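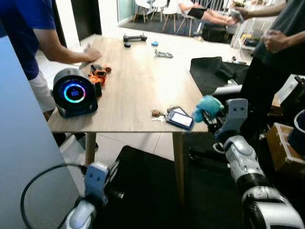
Soft items are still the hard part of table clearing, Seren Voyle told visitors at the open day held by Wutel at its Clotberg workshop, and a system that handles only rigid parts will not be much use in a home or a repair shop.

CLOTBERG, September 15, 2020 — Wutel, a developer of two-arm handling systems, opened its Clotberg workshop to customers, suppliers and local schools for a demonstration of its current tabletop sorting work. The session covered grasping of mixed household and workshop items, operator controls, and the method used to record and review each run.

The demonstration station uses two jointed arms, each fitted with a two-finger gripper, working over a standard rectangular table. The items are ordinary goods bought at retail. The set on show included a plush toy, a bunch of keys, a badge holder on a lanyard, a cordless drill and a smart speaker. The company selects objects that differ in weight, stiffness and surface, and does not fix them to the table or mark their positions.

Wutel's object library now holds 716 items, of which 40 are classed as soft or deformable. Soft items are scored separately from rigid ones. A plush toy changes shape as the fingers close, so the point of contact planned before the grasp may not be the point of contact after it. Keys are a different case: the bunch is rigid in its parts and loose as a whole, and the software has to choose one part to hold.

"We ask people to move things between runs and put them where they like," said Nuanchan Sukprasert, head of handling at Wutel. "If we set the table ourselves every time, we end up testing our own habits."

Visitors were briefed on the station in groups of up to 16. Each briefing covered the stop controls, the reach of the arms and the areas where people may stand while the system is powered. Staff then explained how a run is divided into approach, grasp, lift, transfer and release, and how a fault is logged against the step in which it occurred. A run that ends in a dropped item is kept in the record and is not repeated to replace the result.

The control software, named Chuensuk, was released for internal use in February. It allows an operator to hand a task from one arm to the other without stopping the run. The present version does not choose between arms on its own when an item is within reach of both — the operator sets a preference at the start of the session. Automatic selection is planned for the next version.

A second station is being prepared at the company's Tundberg site, where work will center on tools and small hardware. It will use the same table height and the same scoring sheet, so that results from the two sites can be compared directly. Wutel plans 500 runs at Tundberg before any change is made to the gripper fingers.

Organizations wishing to attend a later session may apply in writing to the Clotberg office. Applicants should state the number of visitors and any items they would like to bring for handling. Liquids, glass and blades are not accepted.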